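Teaching by Remote Control

At Pulmont, new tasks are no longer written as code. An operator takes hold of a pair of handles, drives the arm through the job, and the software keeps the joint angles, the gripper commands and the camera views. A policy is then trained to reproduce the motion.

Donal Brennan, who runs the teaching group, sets 111 demonstrations as the minimum for a simple pick-and-place task. Each lasts 25 seconds at most. Longer recordings tend to contain hesitation, and the policy learns the hesitation along with the grasp.

Hand guiding, in which the operator pushes the arm itself, is still used for contact work such as seating a connector. It gives a better feel for force, but the operator's hands and sleeves end up in the camera view. Remote control keeps the view clear — at the cost of that feel.

Practice in Simulation

Operators start on Nondura, the company's simulator. The room is a plain warehouse with shelving, a hand truck and stacked cardboard boxes, and the black arm is mounted at the far edge of a wooden table. The objects are small and lie close to the base, so the arm has to arch high and come down with the gripper pointing at the tabletop. Trainees find this approach awkward for the first 2 days. Depth is hard to judge from a low viewpoint, and most early errors are in height.

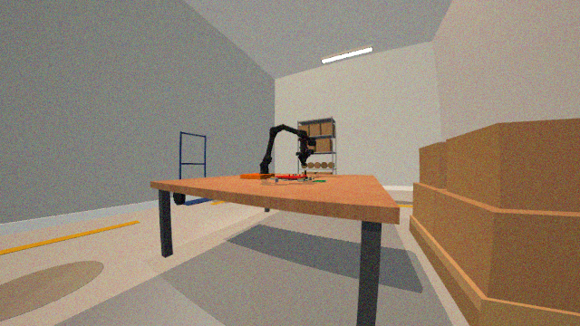 What Gets Thrown Out

Vaughn Pennington reviews the recordings. In the June set he rejected 48, mainly for regrasps and for paths that ran close to a joint limit. A failed grasp followed by a clean recovery is kept and labeled as such. Brennan would keep more of them. The two have not settled the question, and the next set will be trained both ways.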